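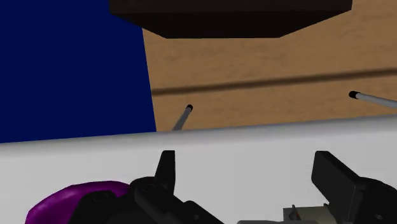 Hayley Tapley asked me on the phone this morning why Brakberg would put out a press release over a bug that hasn't hurt anybody, and whether we couldn't just fix it and move on. Well, we did fix it. But the old version is still installed in a lot of labs, and I'd like those labs to hear about it from us before they hear it from their own robot.

Brakberg tells all Jomik users: please stop driving real arms from the June release

CÁCERES, September 14, 2020 — I'm Kastriot Stan, I run the simulation team at Brakberg, and I'm writing this one myself. We've found a fault in the June release of Jomik, our software for rehearsing robot arm work in simulation before you try it on real hardware. Under certain conditions the software drops a stop command. If you only use Jomik on screen, that's a nuisance. If you use the live link to pass motions on to a real arm, it's a safety matter, and I'd ask you to switch the link off until you've updated.

The corrected version is ready to download now. It's free for everybody, including people whose support plan has run out.

What went wrong

Jomik watches the gripper fingers for contact. When a finger touches something it shouldn't (the lip of a bowl, say, or the table itself), the software is supposed to send a stop right away. In the June release, if you reset the table layout while an arm is still finishing its last move, the contact watcher hangs on to the old layout. It goes on checking for bumps against things where they used to be. The arm, meanwhile, is moving through the new layout. So a finger can press down on a bowl and the watcher sees nothing at all, and no stop goes out.

There's a second piece, and it bothers me more. Pressing the stop button in the Jomik window sends its message down the same channel as the watcher. When the watcher is stuck, that message waits in line behind it. We measured a delay of 500 milliseconds in the mild cases. In the bad ones the message never left, and the arm finished its move as if the button hadn't been pressed.

I want to be very plain about the next bit. The physical emergency stop on your arm doesn't run through Jomik and isn't affected by this fault. If something looks wrong, hit the red button on the wall or on the cable, and forget about the one on the screen.

How we found it

Fidelina Guzmán spotted it, and it took some stubbornness. She'd set up an overnight batch on cluttered tables, the kind where bowls and soft toys and tools are all lying close together and the arm has to find its way in. Almost 3000 runs, and the report in the morning was clean. Too clean for her taste! A cluttered table always produces a few bumps, and this batch claimed it hadn't had any. She went back through the recordings by eye and found 19 runs in which a finger had gone straight down onto something and kept pushing.

I'll admit that my first guess was a bad collision shape on one of the bowls. I lost most of a day on that. Orlando Salazar then noticed that every one of the bad runs had started with a layout reset, and after that it went quickly.

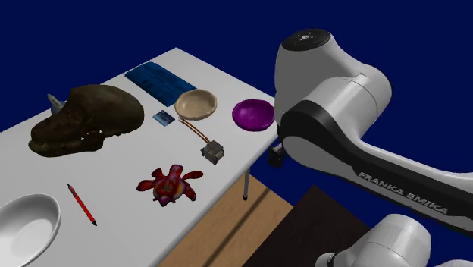
Can a real arm start moving without anyone telling it to because of this? The fault doesn't start any motion; it only gets in the way of stopping one that has already been sent.

Has it happened on real hardware?

Once, as far as we know. Our friends at Futgate had the live link on during a demonstration, reset the layout in between moves, and the gripper pressed into a plastic tray until the arm's own force limit cut in. The tray cracked. Everyone was outside the marked area, the way they should be, and there were no injuries. Futgate sent us their logs the same afternoon and let us mention them here, which I think is pretty decent of them.

Our records show 12 sites with the live link turned on. Orlando Nina has called every one of them, and we've asked each to write back once the link is off. If you turned it on yourself with the trial key, though, you won't be in those records — so please don't wait for a call.

What you should do

Open the About panel and look at the release name. If it says June, you have the fault.

Switch off the live link. It's under Connections, and you'll need to restart Jomik before the change takes hold (I know, we're working on that too).

Install the corrected version. Your saved layouts and motions carry over.

Before you turn the link back on, run the stop check that comes with the update. It moves a simulated arm, resets the table in the middle of the move, and tells you whether the stop got through. Then do the same check on your real arm at its slowest speed, with nothing on the table and a hand on the emergency stop.

If you've published or passed along results based on the June release, look again at any run that began with a reset. Success rates on crowded tables may be too high. We're correcting our own numbers and have taken the June comparison page down until they've been redone.

What we changed

The stop button now has a channel of its own and doesn't wait for anything. A layout reset is refused while an arm is moving, so you'll get a message asking you to let it finish. Some people are going to find that annoying, and a couple of them work here. And if the contact watcher loses track of the layout for any reason, it now stops the arm and says so on the screen.

We also changed how we test. Our release tests used tidy tables and reset them only when everything was at rest, so they were never going to catch this. Fidelina's cluttered batch is now part of every release, and somebody on the team has to watch a sample of the recordings before we ship. I should have asked for that long ago. The tests were my job, and I'm sorry.

Older releases, from before June, don't have the fault. We went back and ran the same batch on them to be sure.

Questions, logs and complaints

Send logs through the Report button in Jomik, even if you only have a hunch. Orlando Salazar is reading them as they come in. If you'd like to talk to a person, ask for Orlando Nina at the Brakberg office in Cáceres. Reporters are welcome to ask for me.

About Brakberg

Brakberg makes Jomik, a simulation program for planning and testing robot arm work on tabletops. Our office is in Cáceres.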